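Tirnora Workshop Group
Minutes of the build meeting, Sep 2, 2020

Present: Takeshi Hayashi (chair), Radwa Morsy, Guido Cattaneo, Essam Helmy
Apologies: Rania Tawfik
Minutes taken by Radwa Morsy

1. Minutes of the August meeting

Agreed with one change. Under "Parts," the bracket order was placed by Essam, not Guido.

2. Folding build (Illska)

Takeshi reported on the two arms. Both are mounted and both grippers answer to the new controller. The work this month is on clothes, starting with shorts because they have fewer loose ends than a T-shirt. The upholstered surface stays as the work area for now. Guido would like a hard tabletop. Takeshi said cloth grips cloth and the shorts slide less. Left as it is until October.

Essam asked whether printed garments should be kept out of the set. The lettering on the red Bulls shorts is dark with white outlines, and he thinks the software may be taking the outline for a fold. Radwa said plain ones would tell us less. Agreed to keep the printed pair in and to run them both ways up. 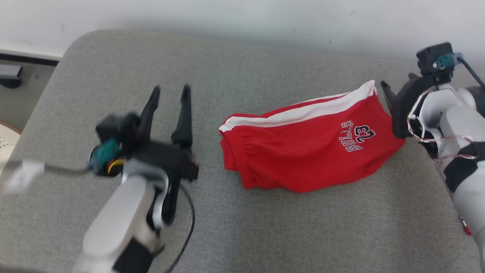

3. Cables

Guido wants the thin red-and-white wires on the right arm tied closer to the joints. At present they loop out and could catch on a waistband. Takeshi is fine with this as long as there is slack left at the elbow. Black tape is acceptable for now, sleeving later if the budget allows.

Essam asked that the camera cables be labeled at both ends. He lost an evening in August tracing one that had been plugged into the wrong port.
Action: Guido to retie the wires. Essam to label.

4. Gripper fingers

Discussion of finger shape. The present fingers taper to a rounded tip, with a small triangular cutout in each one near the top. Radwa asked if the cutouts weaken the tip. Guido does not think so at the forces we use, and he would like to keep them to save weight. Takeshi's concern is the closing position. He wants the tips checked fully closed with nothing between them before each session, and the zero reset if there is a gap.

It was also agreed to check the wrist camera view at the edge of the fabric. The software has to find that edge without help, and the background beside it is pale and gives it little to work with. Essam will try a lower exposure. Specks that show up in the wrist view are to be noted in the log, and the lens wiped before anyone changes a setting.

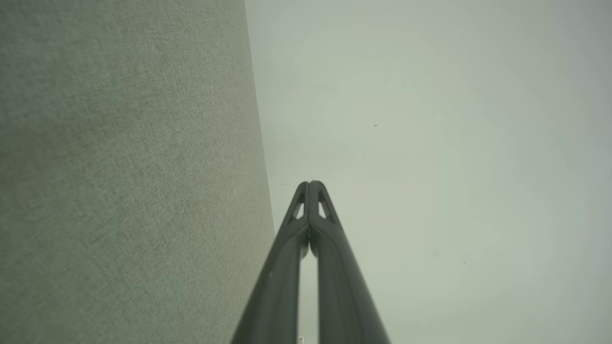
5. Money

The balance stands at 1,932. Spent since the last meeting: 233, on two motors and a power supply from Dinik. El Fassi has quoted for sleeving but the quote does not include shipping. Radwa to ask again. No decision until the full price is in.

6. Shop hours

Rania sent a note asking for the arms to be powered down by nine on weeknights, as the fan noise carries upstairs. Agreed. Whoever is last out also switches off the bench supply and signs the sheet by the door.

7. Any other business

Essam has towels to give away if they are wanted for the next round. Takeshi said yes, small ones only.

Guido asked for the hex keys to be put back in the drawer.

Next meeting: first Wednesday of October, same time. Guido to chair.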